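Skaltow Robotics Club
Spring progress report to the Lerkura Fund
Prepared by Unai Figueroa, club advisor

Summary

The club is on schedule with the table-clearing project. The arm is assembled, the gripper works, and students have moved from fixed test blocks to household dishes. We have spent 60 percent of the grant. One item, the second gripper, is behind.

Work since the last report

The students finished the arm, which they named Grirkar, in the first part of the semester. Wiring took longer than planned and two of the joint motors had to be returned to the supplier. The replacements came quickly and have given no trouble.

Since then the group has worked mostly on picking up bowls by the rim. Each run is driven by a student with the hand controller, and the wrist camera records it. The recordings are then used to train the arm to do the same motion without a driver. Our goal is 50 good runs per dish before training starts. We have reached that number for one bowl and for the plastic cup. 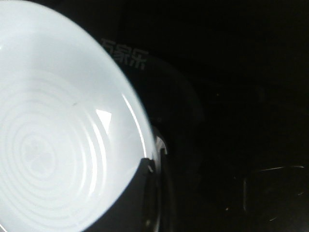 Lighting has been the main problem this spring. White glazed dishes reflect a lot of light, and dark items next to them are hard to pick out in the recordings. The students who handle the software are now collecting runs under several light levels and keeping a written log of the settings. They also plan to try a matte plate for comparison.

Gripper fingers were reprinted twice. The current version is thinner and fits between a bowl and whatever is beside it. It wears faster, so we print spares in pairs.

Budget

Most of the spending went to motors, the camera and filament. We would like to move $20 from travel to filament and ask for your approval by email.

Next steps

Finish the plate recordings in May. Train on the full set and run the arm without a driver at the Evangelista student showcase. Complete the second gripper over the summer if parts arrive. Attendance sheets and receipts are attached separately.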